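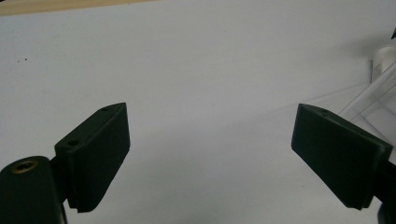 The white surface, with the two little specks on the left side

Two tiny dark specks on a white work surface — stain, damage, or something else?

Asked by Amândio Vilela in Home and Workroom, 2019-11-15
354 views, 2 answers

Hello everyone, and thank you in advance for reading, because I do tend to go on a bit.

I have a table in the back room that I use for pretty much everything: wrapping presents, cutting out sewing patterns, sorting my late aunt's letters, the odd puzzle. The wood is nice but it has had a hard life, so in October I covered most of it with a white sheet I bought at Boria, the home store near us. I love it! Everything is so much easier to find on white, and the room feels brighter even on gloomy afternoons.

My trouble is the specks. There are two of them, very close together, and otherwise the sheet is clean as far as I can tell. They are so small that my wife says I should find a hobby (I told her this is the hobby). But once you have seen them you can't stop seeing them, and I lay out pale fabric there, so I would hate for anything to rub off on it.

So far I have tried a dry cloth and then a damp cloth with a drop of dish soap. No change that I can see. I can't feel anything with my fingertip, but my fingertips are not what they were. I haven't dared use anything stronger. The label that came with the sheet went out with the recycling, naturally, so I don't know what it is made of. It's smooth and wipes down easily, and it isn't shiny like glass. That's as much as I can tell you.

I also notice the white looks a touch gray toward the near corners and brighter farther back. Is that dirt building up, or just the light in the room? I don't want to scrub the whole thing for nothing.

Would you go after the specks or leave them alone? And if you would, with what?

Answer 1
by Florêncio Guerreiro
Marked as helpful by 8 people

Hi Amândio, what a nice question, and please don't apologize for caring about two specks. I spent a whole evening once on a mark the size of a sesame seed on my kitchen counter, so you're among friends.

First thing I would do is work out if the specks are on the surface or in it. Put a bright flashlight down low at the side, almost flat against the sheet, and look across. A crumb of dried glue or paint will throw a tiny shadow. A pit will show a dark side and a light side. If you get neither, you may have ink or a bit of pigment in the material itself, and in that case no amount of wiping will shift it.

If there is something sitting on top, try the edge of an old plastic card, held nearly flat, and push gently. Don't use a knife or a razor blade, please, even though somebody will tell you it's fine. Smooth white surfaces show scratches badly, and the scratches fill with grime, and then you really do have something to look at.

If it's ink, try a cotton swab with a little rubbing alcohol, but do a test spot on the underside or under the edge first. Some plastics go cloudy and some coatings go sticky. Leave the test spot for an hour, have a coffee, go back and look at it in daylight. If it looks and feels the same as before, dab (don't rub) the specks and wipe right away with a clean damp cloth. I use the Hellenov cloths, but any soft one will do, and an old T-shirt is just as good.

About the gray: I would guess light. White picks up every change in a room, and the side away from the window or lamp will nearly always look cooler. An easy way to check is to lay a plain piece of printer paper half in the gray part and half in the bright part. If the paper changes in the same way, your sheet is fine. You could also wipe one patch about the size of your hand with a clean white rag and see what comes off.

As for the fabric, press a scrap of white cotton on the specks and rub hard with your thumb. If the scrap stays clean I would happily lay out a wedding dress on there. Let us know how you get on!

Answer 2
by quintela_quilts

Magic eraser. Works on everything. Mine had 4 spots and they came right off, only took a minute. It did go a little dull where I rubbed, so maybe go easy. Or turn the sheet over if the back is the same!

Comment from Amândio Vilela

Thank you both so much. I did the white cotton test straight away and nothing came off on it, so that is a great relief and the fabric can go back on the table. I also did the paper trick, Florêncio, and the paper went gray in the same places, so I have the lamp to blame and not my housekeeping. My wife has asked me to record that she said so.

The flashlight will have to wait until I find batteries. I hadn't thought of turning it over — the back has a different finish, a bit rougher, so I think I'll stay with this side. Hereck Hardware is having a sale with up to 50 percent off cutting mats, and I may just put one of those on top and be done with it.

Comment from Florêncio Guerreiro

A mat is a good idea anyway if you cut patterns there. Measure the table before you go, I didn't and had to drive back.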